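Empty the Small Things Onto Cloth

Most advice about clutter starts with the closet or the garage. I think that is the wrong end. The things that make a home hard to live in are small: tissue packets, boxes of medicine, rolls of tape, cards, receipts, a key that fits something. They have no drawer of their own, so they get into every drawer. If you have one free hour, spend it on those and leave the closet alone.

I came to this view in May, when my neighbor Hortensia Bermúdez asked me to help her get her bedroom in order before her sister came to stay. She had already bought a set of plastic drawers and a label maker. We didn't open either one. We spent the afternoon on what had been in her handbags and on her nightstand, and when we were done the room worked again.

My first argument is about the surface. People sort small things on a bare table or on the floor, and both are bad choices. On a table, things roll off, and a table is usually needed again by dinner. On the floor, your knees give out before the job does. What you want is cloth. A tablecloth or a bed sheet keeps a roll of tape where you put it, and when you have to stop, you can pick up the four corners and carry the whole mess away.

A pattern doesn't hurt, either. I used to say the cloth should be plain white so that everything shows up, but a white tissue disappears on a white sheet. On lilac with small flowers I can find it right away, and the teal Hangyodon tissue packet is even easier.

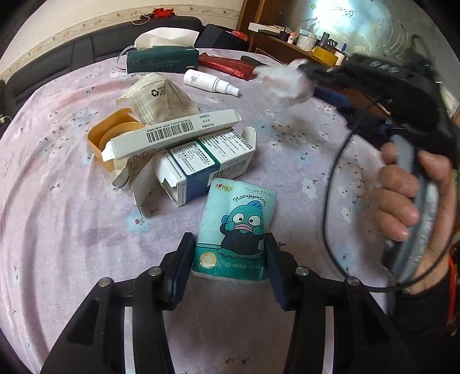

Boxes are the real problem

An open box is a promise that something will go back in it, and it rarely does. A long white box with its end flap open takes up as much room as a full one. I would throw out most product boxes the day they come into the house.

I make two exceptions. Medicine stays in its box, always, however big the box is. The name, the dose and the date are printed there, and a loose strip of pills is no use to a person with a fever at two in the morning. The other exception is any box that is already doing a job. If a roll of tape lives in an orange-yellow carton and everyone in the house knows to look there, buying a nicer container for it is a waste of money.

Octavio Villca, who sorts donations with me on Saturdays, disagrees about the medicine. He cuts the front panel off each box and keeps it with the pills under a rubber band. It saves space, I admit. It also means the leaflet goes in the trash, and I want the leaflet.

Use the bed

My second argument gets more resistance. The best place in the house to sort small things is the bed. My mother would not have allowed it, and Yaneth Villanueva, whose column I usually agree with, calls it unhygienic. Put a sheet down that is due for the wash and the objection goes away.

A bed is large and at a fair height. It lets you spread things out so that the phone is in one place, the red wallet in another, and the packets and cards in a pile you can get to last. Best of all, you have to sleep there. A table will hold a half-finished job for a month. A bed gives you until tonight.

The one rule is that the bed has to be the only place you are working. Do not start on the headboard shelf at the same time. A shelf full of jars, books and bags is a separate job for a separate day, and if you mix the two you will end up moving things from one to the other and calling it progress.

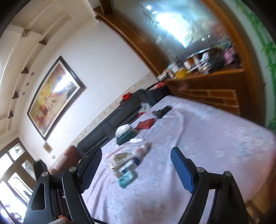
What to put back

Less than you think, and in fewer places. I keep one pouch for what goes out the door with me and one box for what stays home. Tissues go in the pouch. Medicine and tape go in the box. Cards I haven't used since last year get cut up.

Hortensia wanted a third container for things she wasn't sure of. I talked her out of it, and she started one a week later anyway. It's a cookie tin and it is already full. The plastic drawers went back to the store, and she kept the label maker.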